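The Textile Store at Brumow

The costume museum in Brumow reopened in June in a former dye works beside the Surier canal. Its store holds 800 garments on 3 floors. 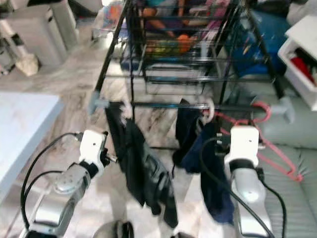
Humidity is logged on each floor. Everyday clothing gets the same care as court dress, and a black garment on a white hanger, hung from a metal bar, is catalogued in full.

Knitwear is kept flat in drawers.

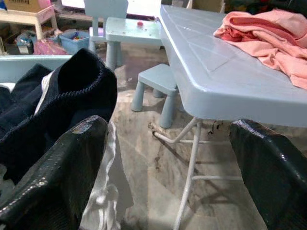 The Kostari Room

The Kostari Room seats 8 readers by appointment.
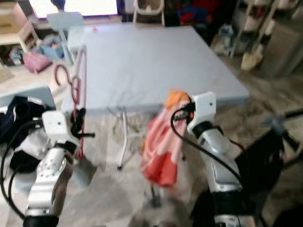 The Ngata bequest added 154 accessories. Fabric bags, in pink and red or plainer cloth, are listed separately from cords.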